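Rolls for 200, bake or buy??

Forum: Feeding a Crowd > Bread and Rolls

by crumbcoat_kel » February, 9:40 pm

ok so my sister is getting married, Acharya hall out in Gademow, 200 people, buffet. Somehow I said yes to doing the bread. I bake at home a lot but never more than like two pans of anything at a time

I have one oven. Normal size. Also a chest freezer in the garage, mostly full of venison right now but I can deal with that

Bread goes in wicker, buffet gets white cloths, that part is settled and my sister loves it so please dont try to talk me out of the baskets. The food is what I'm freaking out about.

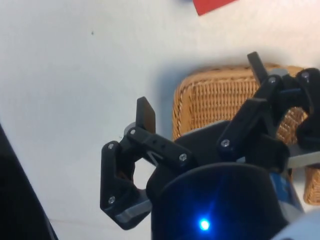
Stuff I can't figure out

How many rolls per person. Mom says two. That seems insane with rice AND potatoes on the menu

Can I freeze them baked or do I freeze the dough

Butter. Pats, tubs, one big slab with a knife in it?

Pratetti bakery quoted me for plain dinner rolls and it wasn't terrible but my sister wants the honey oat ones I make at Thanksgiving and they don't do those

help

by old_range_cook » February, 10:05 pm

Buy them. Sorry. I did rolls for my nephew's thing and I was up til 3 in the morning brushing egg wash in my good dress. Bride could not have told you what was in the basket the next day. Take the Pratetti quote, sit down, eat dinner like a guest.

by Sowmya Krishnan » February, 10:31 pm

Disagree, this is very doable if you start early. Bake fully, cool ALL the way, bag them in flat layers, freeze. Honey oat freezes great, the honey helps. Do a couple pans each evening for a few weeks and you won't even notice.

Two per person is too many with two starches. One and a half is where I'd land. People take two at the start of the line and the end of the line gets none if you go lower than that.

Thaw in the bags overnight on the counter. Don't open them. Warm in the hall oven covered in foil, 15 minutes at 325. Then straight out to the table.

Butter: pats. A slab gets gross by the tenth person. 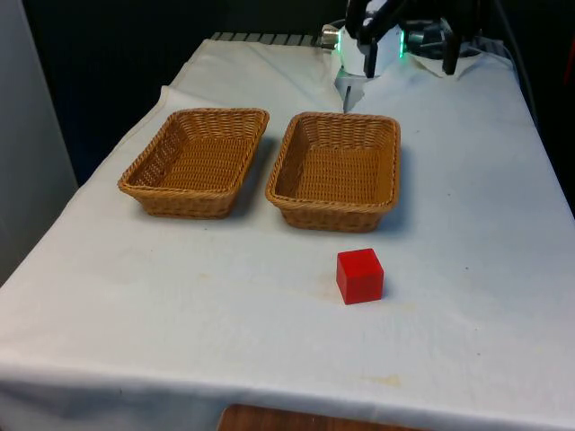
by Sobia Mughal » February, 11:12 pm

Mostly agree with Sowmya but not on the warming. Has anyone checked that the hall oven works?? And who's in there pulling foil off pans during the ceremony. Room temp rolls are fine. I've served them room temp for years, zero complaints.

Also line the baskets. Cotton napkins, big ones, enough to fold over the top. Oats shed everywhere and you'll have crumbs down in the weave forever. Loneo rents napkins by the bundle if you don't want to buy, or just get the cheap flour sack towels and hem nothing.

And put out less at once. Small baskets refilled look better than one giant heap going stale on top.

by old_range_cook » February, 11:20 pm

Room temp rolls from a freezer are hockey pucks. If she's going to do all that work at least warm them

Still say buy.

by Sobia Mughal » February, 11:34 pm

They're only pucks if they were overbaked to begin with. Pull them when they're just golden, not brown. Mine stay soft a whole day

by crumbcoat_kel » February, 7:15 am

Wow ok thank you, did not expect this many answers before coffee

Called the hall. The oven works but it's shared with the caterer and he says I can have it "for a bit" whatever that means. So maybe warm the first batch and the rest go out room temp? is that weird

Did a test bag last night. Frozen, thawed, ate one at 6 am standing up. It was good. Slightly dry on the bottom, I think I left that pan in too long so Sobia you might be right about that

Also we're thinking bread at the start of the line, one basket in front and one behind, so whoever's refilling can swap

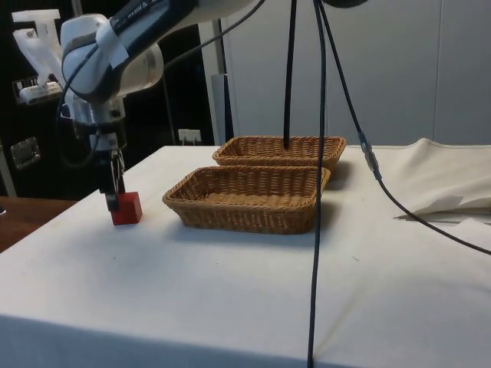
Sowmya Krishnan

Not weird at all. Warm ones first while everybody is hungry and paying attention, after that they're all talking and won't care.

I'd move bread to the END of the line though. At the start people load up on it and then there's no room on the plate for the stuff that cost money. Every caterer I ever worked for did it that way.

by old_range_cook » February, 8:02 am

Now that I agree with. End of the line, by the butter.

by crumbcoat_kel » February, 8:50 pm

ugh ok end of the line. Sister doesn't care as long as it's on her side of the room

Decided. Baking them myself. 15 evenings starting after the venison gets relocated to my brother in law's. I figured it out on the back of an envelope and it comes out right if I don't burn any
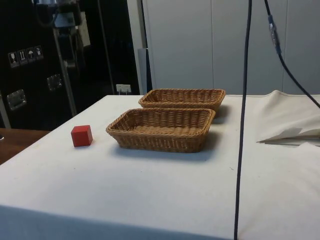 Still going back and forth on butter. Pats are a pain to unwrap and then theres foil all over the tables. Might pipe little rosettes onto parchment and freeze those too. Has anyone done that with salted? Mine wept last time, little beads of water on it

also if the dough sits in the fridge overnite before shaping do I need to cut the yeast back or just leave it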